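Table-setting notes, April

I've spent most of this month on the napkin planner, so this page is heavy on cloth. A quick bit of background for anyone who landed here from the Wostik pages: Tiro is our two-arm planner, Vanine is the perception side, and my job is making the pair of them agree on where a napkin is. Harder than it sounds! The plate has a nice fixed shape. The cloth has a new one every time you touch it.

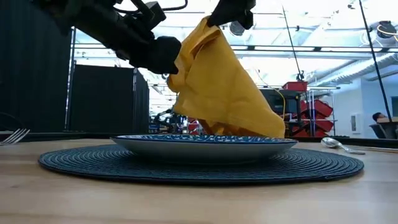 Napkin up over the plate, a gripper at the top and another against its left side.

Cloth in the air is what Vanine likes least. The mask comes back quickly enough, but picking a corner out of all those folds is guesswork, so I now sample 1,000 candidate points on the visible edge and let Tiro throw out whatever neither arm can reach. It used to be 26 (don't ask). Remedios Yap rewrote the reach check so it doesn't stall the control loop, and I owe her a large cake.
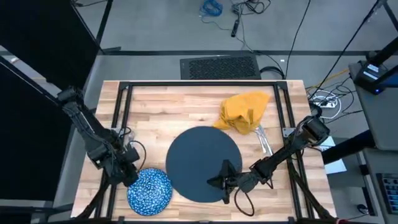

Wostik Manipulation Software Group

Both arms over the table, with the blue plate right up against the placemat and the napkin in a crumple on top of some of the cutlery. I like this sort of layout for testing task order — does the planner go for the plate first, or clear the cloth to get at the handles? The old Hiebert scheduler always picked whichever object scored highest and sulked if it was covered. The new one keeps a little "what's on top of what" graph, and I've replayed it against 3,833 logged states so far. Plenty still to fix in the wrist limits.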